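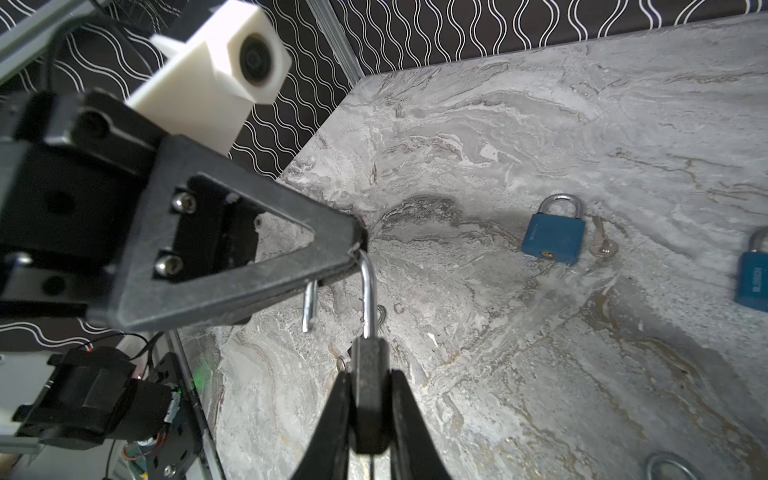
Gripper, padlocks and a key on the marble-patterned table at Zinomari's open day.

Twelve people in the first tour group and the coffee's already gone. Zinomari opened its Clidgate workshop to visitors on August 6, 2021, and the padlock table is where everybody stops. Kids, mostly. Then their parents, who stay longer.

The job sounds dull. Pick up a padlock. Find the key. Get one into the other. Anyone who has stood at a shed door in November with cold fingers knows better.

"People ask when it's going to pick the lock," says Aurelio Salcedo, who runs the demos. "I'd be happy if it held it straight."

He's been at this for 7 weeks. The team calls the project Trudero and Salcedo can't remember why. Black fingers, a white 3D-printed bracket holding a small camera up above them, wires down by the motor. Nothing dressed up for company. Blue padlocks laid out on the table, a key right next to one of them, and the arm goes in low and close.

Shackles are the trouble, he says. Shiny, curved, throw the light back at the camera. Keys are worse - flat, thin, and they slide when you touch them. A person pinches, misses, pinches again and never thinks about it. The machine has to be taught the second pinch.

A woman in the front row asks what happens if it drops one. "We pick it up," says Salcedo. Big laugh. She wasn't joking, so he explains teh reset: operator steps in, puts everything back, off we go again. They got through 87 tries the day before the doors opened. He won't say how many were good ones. "More than in spring."

Upstairs, the Lozano room has the older machines, a box stacker and something that folds towels slowly. Fewer people up there. Warm too, bring water.

Best bit of the visit was unplanned. A boy of about 4 wanted to know if the robot had its own locker. Salcedo thought it over for a good long while. No, he said, but it should probaly have one.

Tours leave from the side entrance, free, no booking. Closed shoes please. Parking is across the road and fills up early.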